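Search this list
Search archives
Advanced search
Sort by thread

Re: fruit handling team, where we are and what we need
Posted by Achilleas Stamatopoulos, September

Hi all,

I'm answering the points from the Sekon team in order, and I've left their message in so the new members can follow. If you joined after the first meeting, read the quoted part before the rest.

> We are planning to share the wrist camera setup with you again this
> term and want to know a few things before we copy your settings.
> 1) Are you still closing to a fixed width, or have you moved to
> stopping on motor current?
> 2) How many grasps do you have recorded so far, and can we use them?
> 3) Do you plan to stay with one kind of fruit for the Dastville meet
> or go for the mixed table?
> 4) Our exposure settings from last year look bad on anything shiny.
> Did you change yours?
> We meet at 4 in the small lab if anyone wants to come by.

1) We stop on current now. Fixed width was fine for the tennis balls and the wooden blocks, but it doesn't work for mangoes. They aren't the same thickness all the way along, and one side is usually fatter than the other, so the width you need depends on where you grab. With the fixed setting we either dropped the fruit or left dents. The current threshold is in the config file under grip, and the number in there is the one we use. Please don't raise it without telling me. If the fruit slips, lower the approach first so the fingers meet it nearer the wide part.

The closing speed matters too. We cut it in half for the last bit of travel. It makes each try slower, and over a whole session you notice it, but the round time at the meet is long enough.

2) We have 1,098 recorded grasps. Of those, 17 have a bad timestamp from the day the laptop clock was wrong, and they are in their own folder, so leave that folder out. You can use everything else. Each recording has the wrist video, the joint positions and a label for whether the fruit was still held at the end of the lift. The labels were typed in by hand by whoever was at the keyboard, so expect a few mistakes. If you find one, write the recording name in the shared sheet and don't change the label yourself. Two people fixing the same file is how we lost part of the spring set. 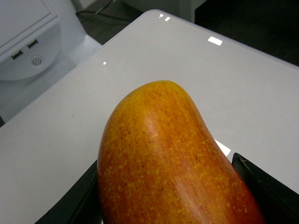
The approach angle is the other thing I'd like you to look at when you go through the recordings. Last term we always came straight down. Now we let the wrist tilt and pick the angle from where the long axis of the fruit is lying. Pawłowska wrote the part that finds the axis. It is one short script and it only needs the outline, so it doesn't care about ripeness or color. It does get confused when the two ends are close to the same shape. In that case it can flip between one frame and the next, and the wrist starts turning back and forth. For now we take the angle once before the descent and hold it. Somebody from your side could work on a better fix if you have people free.

3) We're staying with mango for the first round at Dastville and will enter the mixed table only if there is time left to practice. I know Geltia is going straight to mixed. They have more people and two arms. We have one arm and 4 people who know how to start it up, and I want everyone on the team to be able to run a full round alone before we add anything. The rules let you enter mixed on the day as long as the gripper doesn't change, so waiting costs us nothing.

4) Yes. We turned auto exposure off. It kept changing as the arm came down and the outline came out different each time. It's now set by hand at the start of each session with the fruit already on the table. We still get glare, both on the skin and on the tabletop, and the outline script sometimes takes a bright patch for a piece of the edge. We tried a sheet of gray paper on the table, which helped, but the organizers say the surface has to stay bare, so we stopped practicing with it.

Things still to do on our side:

- write the start-up steps on one page and tape them by the switch
- print a second pair of fingertips
- redo the camera calibration after the mount was taken off
- buy more fruit, firm ones if possible

On the last one, please keep your receipts. I have nearly enough left in the budget for the rest of the term but I can't pay anyone back from a photo of a bag.

I'll come by at 4 with the drive. If you can't make that, send me a note and I'll leave it with Pawłowska.

Achilleas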